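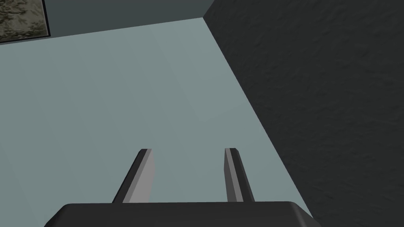
Our project looked at gray stair edges and whether people with weak eyesight can find them. Most public stairs in Silby are painted in one or two grays, and the edge of each step is often the same shade as the rest. What matters is the difference between two surfaces that meet. The gripper's left finger has a nearly black outer edge next to a light gray face, and the line between the two is easy to pick out. A step needs the same kind of line.

Reading time: 2 minutes

Method
Myung-ja Seol and Baiba Bite painted sample boards with Forner floor paint. Each board had a base gray and a strip of a second gray along the front. We made eight boards and showed them in the school hallway with the lights on and then with half of them off. Dace Lukoševičius wrote down the answers. Each person stood at the same tape mark and said where the strip began.

Results
We collected 100 answers. Dark strips on a light base were found most often – even in the dim hallway. Two middle grays together did badly in both kinds of light. Glossy paint also caused trouble, as the reflection hid the edge.

Problems
One board got scratched in January and had to be repainted. The second coat came out a little darker, so we left its first results out. Ülle Lill checked the final table.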